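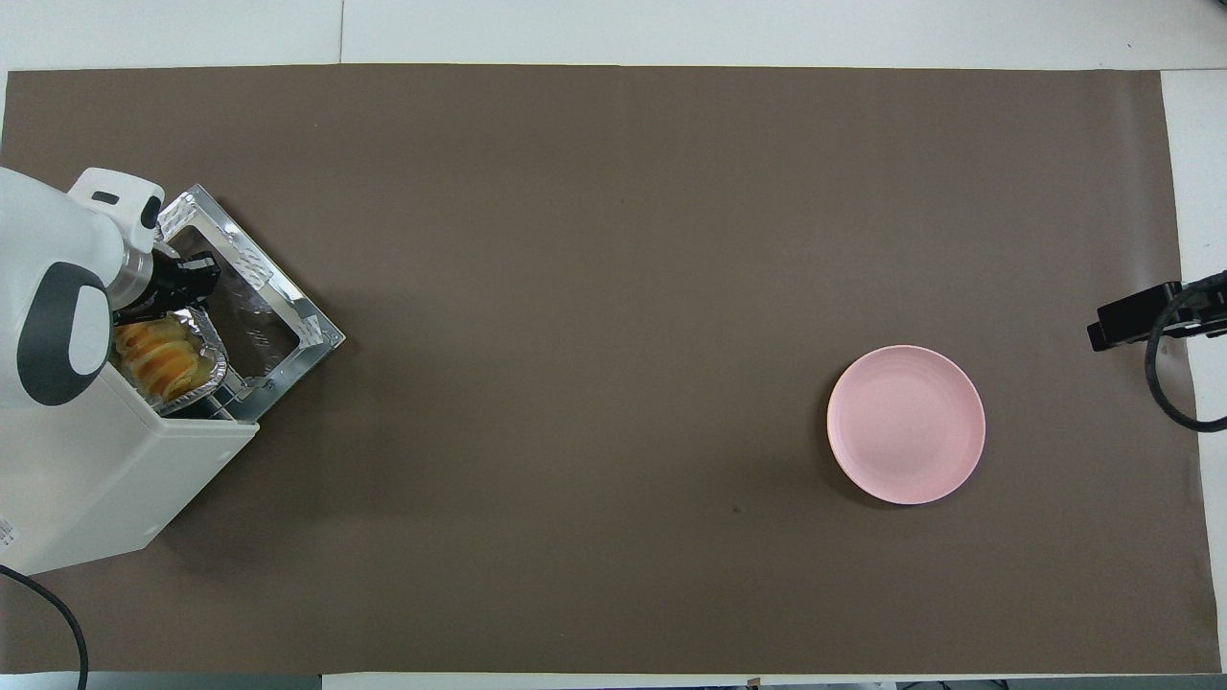
*Papel castanho sobre uma mesa branca, com um braço robótico do lado esquerdo.*

# Como é que uma planta de interior bebe água?

Uma planta num vaso não tem boca, mas precisa de água todos os dias. Bebe pelas raízes. As raízes estão escondidas na terra e têm pelos tão finos que quase não se veem. É por esses pelos que a água entra.

Na terra, a água fica guardada nos espaços pequenos entre os grãos. Nos espaços maiores há ar. As raízes precisam das duas coisas. Se deitarmos água a mais, os espaços enchem-se todos, o ar desaparece e as raízes podem apodrecer. Por isso, uma planta pode ficar murcha tendo a terra encharcada.

## A viagem até às folhas

Depois de entrar na raiz, a água sobe pelo caule dentro de tubos muito estreitos. Esses tubos chamam-se **xilema**. Chegam a todas as folhas: as linhas que vês numa folha, as nervuras, são a continuação deles.

O que puxa a água para cima? As folhas têm buraquinhos minúsculos, chamados **estomas**. Quando estão abertos, sai por eles vapor de água. À medida que a água sai, puxa a que vem atrás, como quando bebes por uma palhinha. Chama-se a isto **transpiração**.

Numa sala quente e com muito sol, a planta transpira mais e tem mais sede. No inverno, quando há menos luz, bebe mais devagar.

## Regar por cima ou por baixo?

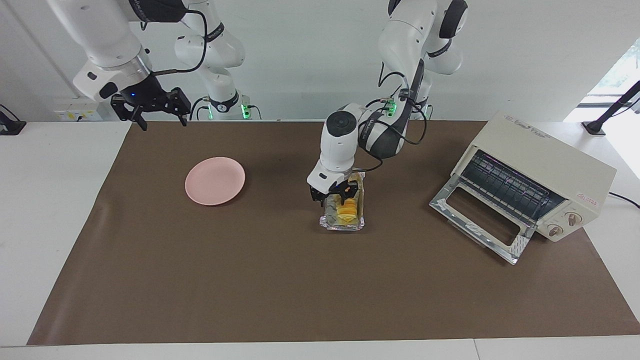 Um vaso com furos no fundo pode ser regado por baixo. Põe-se o vaso dentro de um prato com água, e a terra vai chupando o líquido pelos furos, como um pano seco quando lhe molhamos uma ponta. O prato não precisa de ser especial. Um tabuleiro pequeno de alumínio, retangular como o da fotografia, serve para um vaso que caiba lá dentro, desde que esteja limpo e não tenha furos. Ao fim de 20 minutos, toca na terra de cima. Se estiver húmida, tira o vaso e deita fora a água que sobrou.

Regar por cima também funciona. Deita a água devagar, perto da terra, e para quando começar a sair pelos furos.

No viveiro Illoline usam-se as duas maneiras. Os fetos são regados por cima, de manhã, e as violetas africanas por baixo, para não molhar as folhas. Os vasos que vão para escritórios e lojas levam uma etiqueta com a quantidade de água.

## Experimenta em casa

Precisas de:

- um copo com 200 ml de água;
- corante alimentar azul ou vermelho;
- um talo de aipo com folhas.

1. Põe o corante na água e mexe.
2. Pede a um adulto para cortar a ponta de baixo do talo.
3. Mete o talo no copo e deixa-o perto de uma janela.
4. Vai espreitar 4 horas depois e outra vez na manhã seguinte.

Vais ver riscos de cor no talo e, mais tarde, nas folhas. São os tubos do xilema. Se cortares uma fatia do talo com a ajuda do adulto, os tubos aparecem como pintinhas coloridas.

## Palavras novas

**Estoma:** abertura muito pequena na folha, por onde passam gases e vapor de água.

**Transpiração:** saída de água da planta em forma de vapor.

**Xilema:** conjunto de tubos que leva a água das raízes às folhas.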